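Hulholm Extends Its Repair Counter Hours, Having Run Out of Shelf

2022-05-26. Hulholm, the neighborhood repair shop that has spent years telling people their computers were not dead yet, will open its counter in the evenings and offer a flat-fee checkup for desktop machines of any age. The service is called Pondus, after a long meeting in which every better name was rejected.

The checkup costs $46 and takes one working day, or two if the machine has lived near a cat. It covers dust removal, a memory and drive test, a look at the power supply and a short written report in everyday words. Customers who go ahead with a repair get the fee taken off the bill. Those who don't still get to keep the report, which earlier customers have found useful in arguments at home.

Demand has been building since January, when the shop asked the public to bring in desktops they had given up on. It was hoping for a box or two. It got 2505 requests for an appointment, a waiting list, and one toaster, which has been returned.

Of the faults the shop sees most, few are dramatic. Fans clog. Cables work loose in a move. Thermal paste, the gray stuff between the processor and its cooler, dries out and stops doing its job, and the computer slows down or shuts off in protest. The owner, quite reasonably, goes shopping.

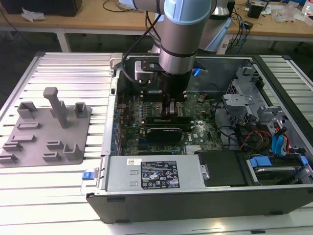
Ashley Garside wrote in to say that the shop had talked her out of a new computer twice, that she had been looking forward to the new computer both times, and that her old one now starts faster than she does. She asked whether the checkup would be offered for laptops as well. It will, later this year, once Hulholm has found a supplier of very small screws and the patience to go with them.

Parts for the service will come from Grarken, a reseller of tested secondhand components, which backs every drive and memory stick for 30 days. Customers may also bring their own parts, provided they accept the look they may get from the bench.

Evening hours begin next week at the Batista Street counter, which will stay open until 9 p.m. Monday through Thursday. The first 21 customers through the door will have the fee waived. Appointments can be booked at the counter or by phone. Please back up your files before coming in, and label your power cord. The shop has a drawer of unlabeled ones and would rather not start a second.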